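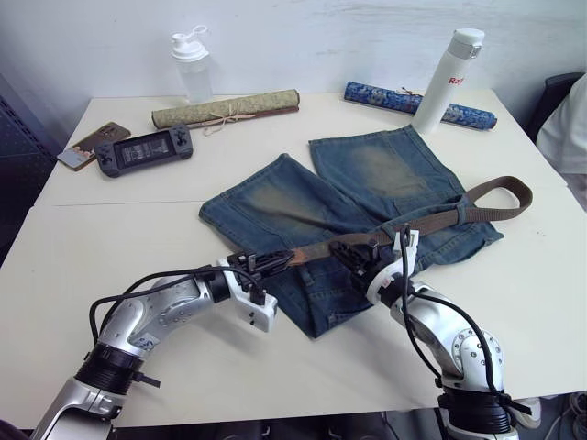

Trestwood belt threading

Trestwood belt threading (also Trestwood method, or just "the belt task" in lab notes) is a way of teaching a two-armed robot to handle a belt on a flat pair of trousers or shorts. First written up by Su-bin Do in November. Part of the wider Mandagi project on clothing and straps.

Method

Shorts are laid flat, waistband to the front, legs pointing away. Both grippers work on the belt — one holds an end, the other pinches the strap where it crosses the denim. The holding arm must not let go untill the other has a grip. Earlier versions moved both arms at once and the belt slid out.

Trained from human-guided runs, 2,362 in total, of which 345 were thrown out for dropped belts or a waistband dragged out of shape. Household objects are left along the back of the table in many runs, so the policy learns to ignore them. Woven belts mostly. Leather is stiffer and keeps its curl, needs seperate training.

Results

In the main test, 152 attempts, 17 ended with the belt twisted inside a loop. Most other failures came from the free end of the belt — it swings wide, catches on the cloth, and the arm pulls the shorts along with it. Slower pulling helped a bit. Black cloth was harder than blue denim.

Related methods

Boltard grip — same hand-over idea, used for shoelaces.
Gravano set — recorded runs with drawstrings and cords, no belts.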